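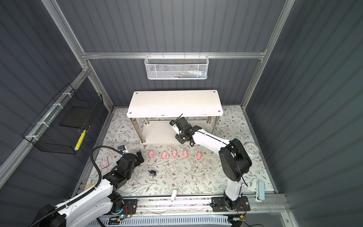

## 4 First run with the shelf task

This section applies to the Skasari two-arm cell with the Pruna task kit and Tiêu control software. Complete the electrical checks in section 3 before starting.

**CAUTION:** Keep hands and tools outside the enclosure whenever the arms are enabled. The side walls don't stop an arm in motion.

### 4.1 Prepare the work surface

1. Lay the mat flat against the back wall. Smooth out any folds within reach of either gripper.
2. Set the two-tier shelf near the back of the mat, centered between the arms, with the long edge of the top board facing the rail.
3. Leave 200 mm of clear mat between the front legs and the nearest parked gripper.
4. Set the pig figurines in a row in front of the shelf, upright, with space between them for an open gripper.
5. Check that the baskets on the rails are secure. Replace any cable tie that has worked loose.

Note: A patterned mat may be used. A glossy mat may not. Scuffs on the shelf top don't affect the task, but a board that rocks on its legs does. Tighten the legs before going on.

### 4.2 Enable the arms

1. Switch on the cell and wait for the status light at each base.
2. In Tiêu, open **Cell > Arms** and select **Home both**.
3. Watch the cable conduit on the left arm during homing. It should follow the wrist without catching on the gripper or pulling at the base.
4. Set speed to 50 percent for the first run.
5. Load the task file "Pruna shelf" and select **Run once**.

The task places pigs on the top board and hooded figurines on the lower shelf. Either arm may be assigned to either level. The factory setting lets Tiêu choose the arm nearest the object.
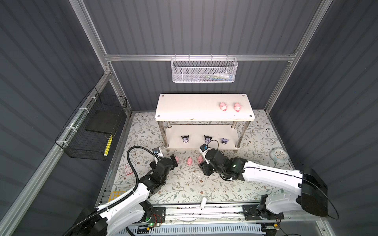 One owner wrote to the Drondthorpe support desk that automatic assignment was too slow with both arms near the shelf, and asked whether the arms could be fixed to one side each. They can. Open **Task > Assignment**, select **By side**, and save the task under a new name. The setting is lost if the original task file is reloaded.

### 4.3 Correct a stopped run

Tiêu pauses the task when it can't find a safe grasp. The usual cause is an object lying on its side or too close to another object. To continue:

1. Press **Hold** and confirm that both arms have stopped.
2. Disable the arms before reaching into the enclosure.
3. Stand the object upright and move it away from its neighbors.
4. Leave objects that are already on the shelf where they are. Tiêu treats a moved object as a new one.

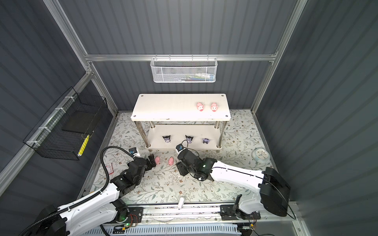
5. Close the access prompt and enable the arms again.
6. Select **Resume**. If the task pauses 3 times on the same object, end the run and recalibrate the wrist camera on that arm.

**CAUTION:** Don't push a gripper clear of the shelf legs by hand. Use **Jog**, raise the gripper in small steps, and back it toward the rail.

### 4.4 Check the wrist cameras

Carry out this check on one arm at a time.

1. Park the arm that is not being checked.
2. Jog the other arm until its gripper is low over a clear part of the mat.
3. Open the gripper and select **Cameras > Live view**.
4. Confirm that both fingertips are visible in the lower part of the view, with open mat between them. Slight blur on the finger edges is acceptable.
5. If a finger is missing from the view, loosen the 2 camera screws, turn the housing until the finger appears, and tighten the screws evenly.
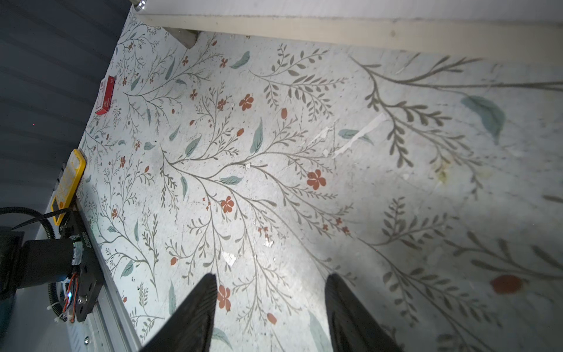
### 4.5 Save the setup

1. Select **File > Save cell**. The file stores the camera alignment, arm assignment and speed.
2. Home both arms and disable them.
3. Copy the saved file to a second drive before installing any Tiêu update. Cell files saved before the December release must be opened and saved again in the current version.

Replacement figurines and shelf legs are ordered through Drondthorpe under the Pruna kit number on the packing list.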